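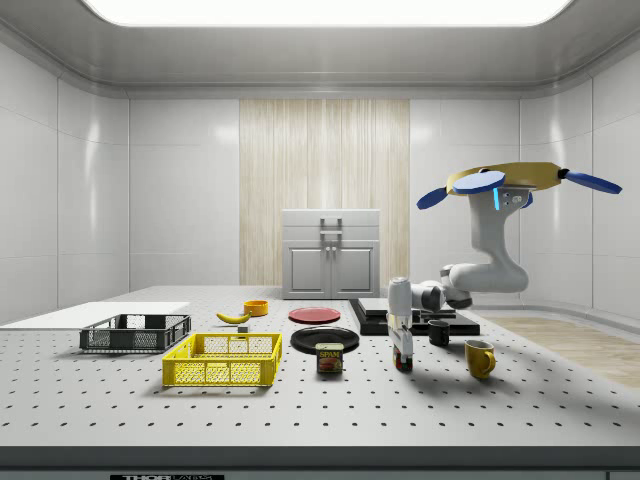
The simulated table at Fendness, with the gripper lowered over a small reddish-orange object.

Brittany Simard picks up a controller in her right hand, pulls the trigger halfway and misses. She backs off, turns her wrist a little and tries again. On the monitor, a white robot arm does the same thing.

There is no arm in the office. The arm, the table and everything on the table are computer graphics with physics attached, and Simard's job is to work them by remote control until the program has enough of her movements to learn from. She has been at it since July.

"People ask if it's like a video game," she says. "It's like the part of a video game where you sort your inventory."

The project is called Irnora, and it belongs to Fendness, a small company that writes control software for robot arms. The aim is an arm that can tidy up a cluttered surface without being programmed for each object on it. An operator steers the arm through a job from start to finish, and the software records the position of every joint along with what the virtual cameras saw. Each recording is called a demonstration. By the time I visited, the team had kept 1,177 of them.

They had thrown out a lot more. Hüsnü Uçar runs the data side and watches every recording at double speed before it goes in. He rejects the ones where the operator drops something, which I expected, and also the ones where the operator stops to think.

"If you hover for four seconds, the model learns to hover," Uçar says. "It has no idea you were deciding."
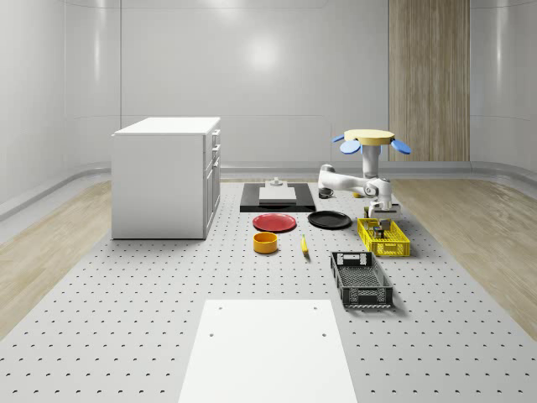 The arm over the yellow crate. The black crate in front of it is empty.

The objects are ordinary: plates, a mug, a bowl, a can of Spam, a banana. They get moved between sessions, and so does some of the furniture. Crates were added early on, and they turned out to be the hard part. An object on an open table can be approached from almost anywhere. An object in a crate has walls next to it, and the gripper has to come in close to straight down or it hits the rim.

Simard learned this by hitting the rim. Her first week on crates produced 157 usable demonstrations, which Uçar describes as fine and Simard describes as awful. She now lines up the fingers well above the crate and lowers them in one move, without steering on the way down.

Karabo Joubert came to the project from Kerklow, where he trained arms the older way. There, an operator took hold of a real robot and pushed it through the motion by hand while the joints were left slack. He still likes that method for some jobs.

"When you hold the arm, you feel contact," he says. "You know you've touched the edge before you see it. With remote control you get your eyes and that's all."

The trade is speed. A real table has to be reset by a person after every try. The simulated one resets with a key press, and a bad collision costs nothing — nobody sends for a new gripper.
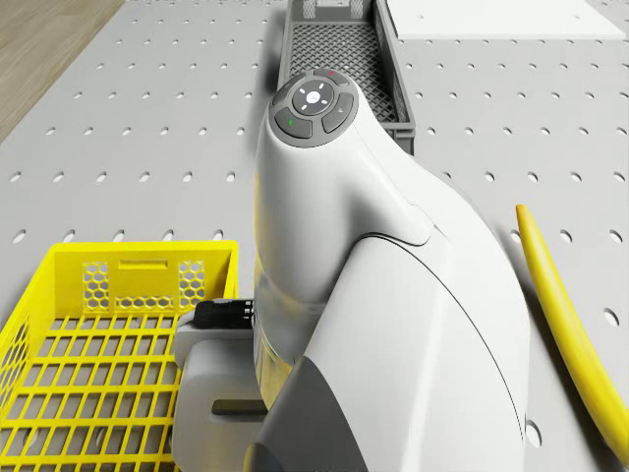 Looking down over the arm, with a yellow crate on one side and a gray basket behind.

Eyes turned out to be a problem of their own. From some angles the arm fills the middle of the picture and hides part of what is behind it. Simard switches views as she works, and she has strong opinions about them. She uses a wide view to plan and a tighter one to place.

The model doesn't get to choose. Anastasia Nikolaidis, who trains it, gives it all the views at once and lets it work out which ones matter. An early version was trained on 891 demonstrations and did well with plates and poorly with anything in a crate. Nikolaidis asked for more crate recordings, and Simard spent most of a month making them.

The newer version is better. I watched it make 6 attempts at moving an object from one crate to another. It finished four. On one of the failures it came down cleanly, closed its fingers on air and carried nothing across the table with great care.

Simard had seen that one before. She wrote the layout number on a pad, reset the table and picked up the controller.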